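Sutus: two-arm planning and control, gallery

This page collects notes and pictures from the Sutus software stack as it runs on the garment cell at Sarkholm. Sutus covers the part of the system between the task description and the motor commands: perception, grasp selection, trajectory planning and the low-level controller. Hardware build notes and the parts list are kept on a separate page.

The current task is putting a knitted garment on a wire hanger and placing the hanger on a rail. It was chosen because it exercises most of the planner at once. Both arms have to work close together, the cloth changes shape under every contact, and a thin hanger is a poor target for depth sensing. A box-stacking task would have tested the scheduler and very little else.

Control loop

The joint controller runs at 100 Hz on both arms from a single process. Earlier releases used one process per arm with a shared clock, and the arms drifted apart by a cycle or two under load. With one process the commands for left and right leave in the same packet. The planner publishes a new segment at 10 Hz and the controller blends it into the old one over 40 milliseconds. If no segment arrives in time, the arms hold position and keep their grip.

Shared workspace

When both grippers need the same edge of cloth, the usual clearance margin between the arms makes the goal unreachable. Sutus handles this with a contact zone: inside it the margin shrinks to a small fixed value and joint speed is capped for both sides. The zone is recomputed from the grasp points, so it moves with the garment. Outside it the normal collision model applies, including the rack and the walls. 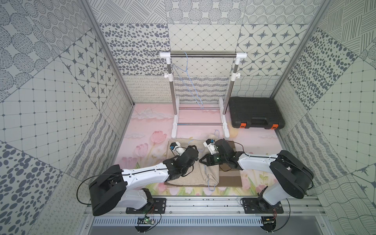
Both grippers at the edge of the beige knit cloth, with the light blue hanger threaded through it. Each gripper has its own camera module.

Sobczak wrote in after the last release to ask why the contact zone is built from grasp points when the cloth mask is already available, and whether a mask would give a tighter zone on thick fabric. It does give a tighter zone. It also flickers at the boundary whenever the segmentation changes its mind about a fold, and each flicker triggered a replan. The mask version is still in the repository behind the flag zone_from_mask, switched off by default.

Perception

Gripper views are used for the last stage of approach only. Up to that point the planner relies on the fixed view of the whole cell, which is slower but does not lose the garment when an arm passes in front of its own camera. The hand-over between the two is triggered by distance to the grasp point, with a small dead band to stop it toggling.

The hanger is tracked as a curve fitted to edge pixels. Depth is ignored for it. Where the wire is hidden by fabric the curve is extended from the visible parts, and its confidence drops with the length of the gap. Below the threshold the planner asks for another view before committing to a pull.

Logging and replay

All runs are recorded with Nodik, the logging tool that ships with Sutus. A log holds joint states, planner segments, camera frames and the active parameter set. The replay command steps through a log at any speed and can feed the recorded frames to a newer planner, which will report where its decisions differ. The regression set currently holds 53 logs. A change to the planner is merged after a clean replay of the full set.

Known issues

Replay does not restore the state of the dead band, so the first hand-over in a log may come one cycle early. Parameter files written before the single-process controller need converting with the migrate script. The viewer draws the contact zone in the left arm's base coordinates, even when the right arm is selected.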